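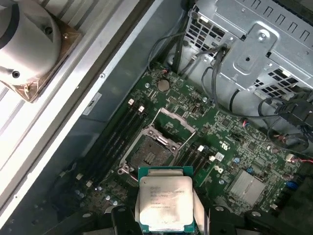

Flelbridge Home Computing Club
Members' board > General > Keeping old desktops or letting them go

Started by kamrul_t, April 24, 2019

kamrul_t
My parents have a desktop that is getting on a bit. It does email, letters, my dad's allotment accounts and the photos. It is slow to start but once it is going they don't complain. It runs Windows 7 and that stops getting updates next January, so I need to decide something before then. My sister says buy them a laptop and be done with it. I would sooner keep the one they have and put Windows 10 or Linux on it. What have others done for older relatives?
Kamrul Thambiah

pennywhistle
Keep it. Put in an SSD, back everything up first, and they will think it's a new computer. I did this for my mother-in-law and the only thing she noticed was that the kettle no longer boiled before the desktop came up.

V Laxdal
I'll go the other way. I kept my father's machine going for three years longer than I should have. Every visit turned into an afternoon under his desk. If I had bought him something new at the start I would have spent less, and he would have had a decent screen as well. The parts are cheap. It's your time that isn't.

oldmoss
Depends what is wrong with it. Slow to start is nearly always the hard disk. If it crashes or switches itself off I would agree with Valdemar and stop there.

kamrul_t
No crashes. The fan gets loud in the summer but I have never had the side off to clean it, so that could be my fault.

pennywhistle
Do that before you spend anything. Unplug it, take it outside, use a soft brush and a can of air, and hold the fan still while you do it.

greenlane
What programs do they use? That is the bit that catches people out. Dad's allotment accounts could be in anything.

kamrul_t
They're in Amby. He has used it for years and he has the box and the disc. It isn't made any more as far as I can tell. That's my main worry with Linux.

greenlane
Then I wouldn't go to Linux. You might get it to run but you will be the one fixing it over the phone. Upgrade to Windows 10 on a new drive, keep the old drive in a drawer untouched, and if Amby won't install you can put everything back as it was.

oldmoss
Or move him to a spreadsheet. Allotment accounts can't be that complicated.

V Laxdal
You haven't met many allotment secretaries.

oldmoss
Fair enough, I haven't. I still think a program that can't be bought any more is a bad place to keep anything you care about. Can it export to CSV? If so, do that now, whatever else you decide.

kamrul_t
It has an export option in the File menu — I'll try it next time I'm over. There are also 2,440 photos on there with no copy anywhere, which I only found out last week.

pennywhistle
Copy those first. Before the brush, before the drive, before anything. Two copies, and keep one of them at your house.
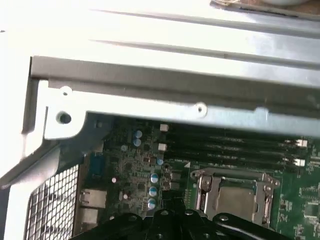 Page 2: Where do the old ones go?

sal_on_the_hill
Reading this with interest. If you do replace a desktop, what happens to the old one? The tip takes them but I don't like the idea of the disk going in the skip with bank letters on it.

greenlane
Take the disk out and keep it. The rest can go.

Trev B
Trerent collect from the car park by the library every other month. They will wipe the disk and give you a slip of paper to say so. They want the power lead with it, but not the monitor unless it's a flat one.

V Laxdal
I used them for my father's and had no trouble. They do turn away anything with bits missing, so ask before you take the disk out.

oldmoss
I'm not keen on a slip of paper. I would wipe it myself first and then hand it over. It takes an evening but you only have to start it off and leave it.

sal_on_the_hill
Is that something a beginner can do?

oldmoss
Yes, with care. The danger is wiping the wrong disk, so unplug any others before you start. Bring it along to a club night if you aren't sure.

kamrul_t
Update from me. The photos are now on two USB drives and one of those is at mine. Amby exported without a fuss, although the dates came out in the American order. Mum has asked if a new computer would mean a new printer too, and went quiet when I said it might. So I think we are keeping it. The SSD is ordered.

V Laxdal
Good luck with it. I still say laptop, but let us know how long the afternoon turns out to be.

pennywhistle
Clean the fan while you have the side off!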